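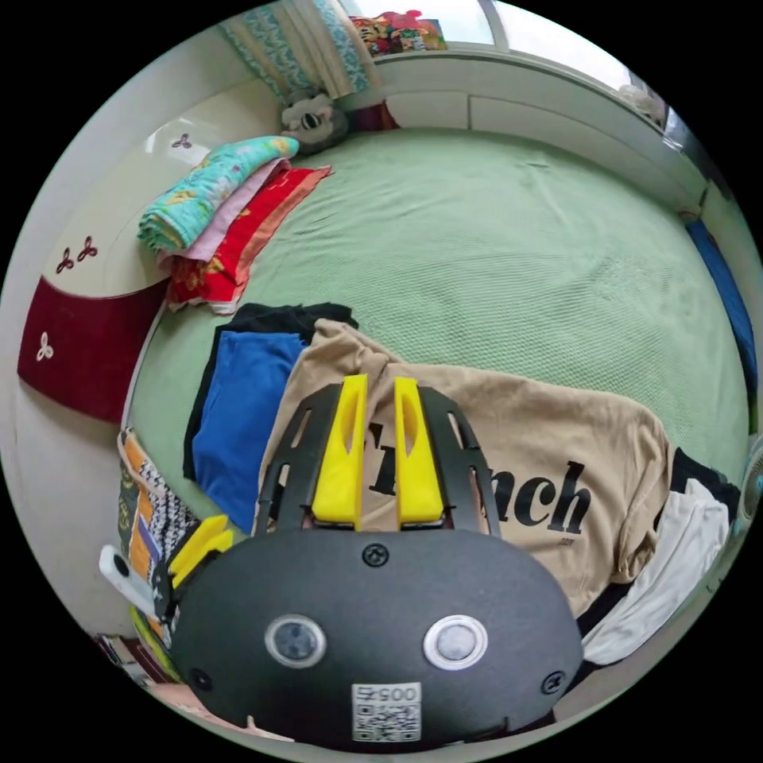

T-shirt bege com letras pretas, colcha verde-clara.

Verificação das mesas de ténis de mesa – sala Nosstead
Folha 174, novembro
Inspeção: Eyerusalem Ambaye. Comentários meus a seguir a cada ponto (Hậu Sầm).

1. Tampo
Superfície limpa, sem bolhas nem lascas: OK na mesa 1 e na 2.
Mesa 3: lasca no canto do lado da janela. Já vinha na folha anterior, continua igual. Não é perigoso mas a bola salta mal ali. Lixar de leve, não pintar ainda.
Linhas brancas visíveis: OK. A central da mesa 2 está gasta, retocar antes do torneio interno.

2. Pernas e travões
Travões das rodas fechados com a mesa aberta: NÃO OK na 3. Uma roda gira mesmo travada. Enquanto não vier a peça, calço de borracha dos dois lados e ninguem se encosta.
Pés niveladores apertados: OK.
Nível de bolha ao centro de cada metade: a mesa 1 cai um bocadinho para a parede. Corrigido na hora com o pé de trás. 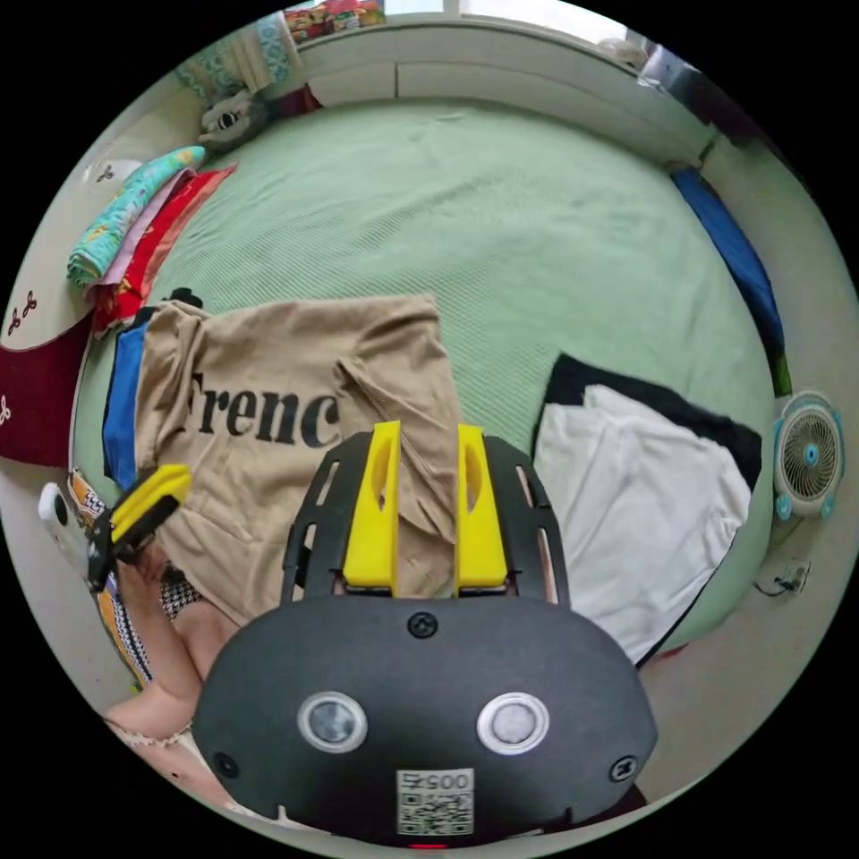 Depois de nivelar, voltar a medir a rede, porque mexe sempre. Na mesa 1 mexeu.

3. Fecho de segurança (mesas dobráveis)
Trinco entra até ao fim nos dois lados: OK na 1, OK na 3.
Mesa 2, a Grodine: o trinco esquerdo prende mas só à segunda. Limpar e pôr massa. Se na próxima semana estiver na mesma, mesa fora de uso. Já sei que faz falta, paciência.
Dobrar e abrir sempre a dois adultos. Está escrito na parede – e mesmo assim vi um miúdo sozinho a puxar aquilo.

4. Rede e suportes
Tensão: OK nas três. Altura conferida com o gabarito.
Grampos sem rebarbas: um da mesa 2 arranha. Passar lima.

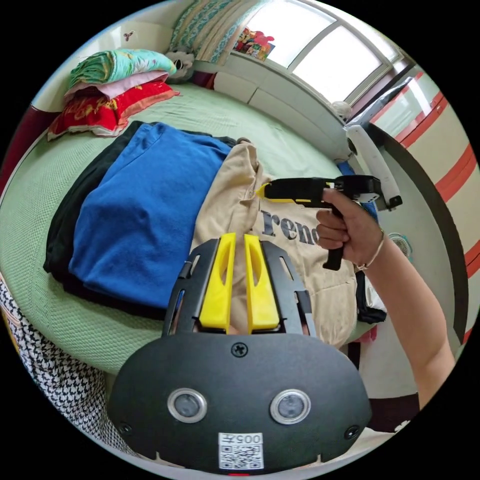
O marcador da mesa 1 está preso só por um parafuso e abana quando alguém vira os números. Falta decidir a furação nova. Eu copiava a da placa preta da fotografia, com um parafuso em cima ao centro e mais dois em baixo, um perto de cada canto. Segura bem mais do que um só ao meio. A Eyerusalem prefere braçadeira, vamos ver o que a Tondenari tem em stock.

5. Raquetes e bolas
Borrachas descoladas: retirar. Duas já foram para a caixa de reparação.
Cabos sem farpas: OK, falta ver as da prateleira de cima.
Bolas de 40 mm, sem rachas. A caixa Mai está quase toda boa, deitar fora as amolgadas em vez de voltar a pôr lá dentro, por favor.

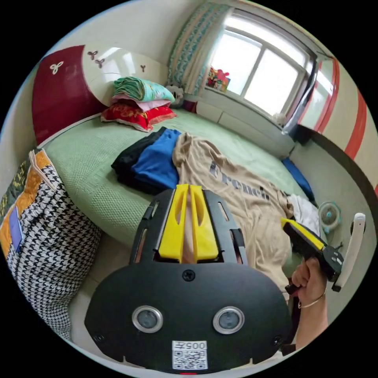

6. Chão e espaço à volta
Piso seco, sem fita levantada: fita solta atrás da mesa 1, colada de novo.
Mochilas fora da área de jogo: NÃO OK. Outra vez. Usar o banco do corredor.
Luz por cima das mesas: OK, uma lâmpada a piscar na 3, pedida a troca.

Pendente para a próxima folha: roda da mesa 3, trinco da 2, suporte do marcador. As mesas 1 e 2 podem ser usadas, a 3 só com os calços postso.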